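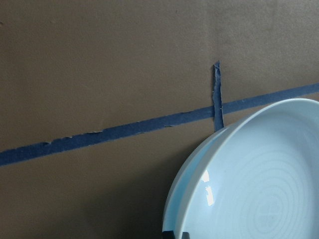
Tùng Lương
Product Documentation, Porport

Porport Rebook: client recall module for salon scheduling

Rebook is an add-on for the Porport appointment calendar. It reads completed visits, works out when each client is due back, and sends a text or email if no future booking exists. It replaces the manual recall list in version 3.

How due dates are set

Each service on the menu carries a return interval, entered in days. When a visit is closed at checkout, Rebook takes the longest interval among the services performed and adds it to the visit date. Services with a blank interval are ignored. A client with two open due dates receives one message, sent on the earlier date.

The interval can be overridden on the client card. An override stays in force until it is cleared and applies to all services. Intervals longer than 90 days are accepted but trigger a warning on save. 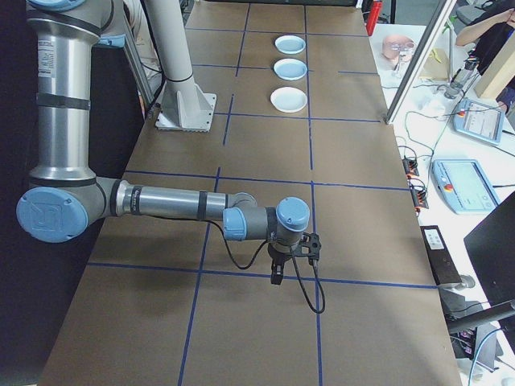

Blue tape grid on brown paper, with three white dishes toward the back.

Message rules

Messages go out at 11 a.m. in the time zone of the location. A message is held if the client has a future booking, has opted out, or has a balance marked as disputed. Held messages are listed under Reports > Recall > Held, with the reason code.

Templates accept merge fields for first name, last service, stylist and booking link. A text template may run to 3 segments. Longer drafts can be saved but not activated. The booking link opens the online calendar with the last stylist and service already selected. If that stylist has left, the link opens on the full staff list.

An offer code can be attached to any template. Codes are single use and tied to the client record, so a forwarded message will not redeem at the register.

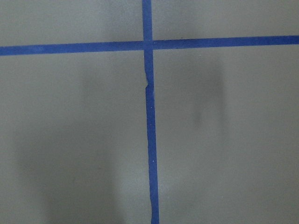 Requirements and limits

Calendar: Porport Desk or Porport Multi
Locations per account: up to 27
Import: CSV, or direct from Asent and Duman
Staff permission needed: Manager or Owner
Offline mode: not supported

Imports from Duman bring over visit history but not opt-out status. Load the opt-out file before turning on any template.

Setup

Open Settings > Add-ons and switch on Rebook. Enter the return intervals, then run Preview. Preview lists every client who would be contacted on the next send and sends nothing. Check the list against the opt-out file, activate the templates and save.

Setup questions go to Toàn Triệu in account support, through the Help tab in the calendar.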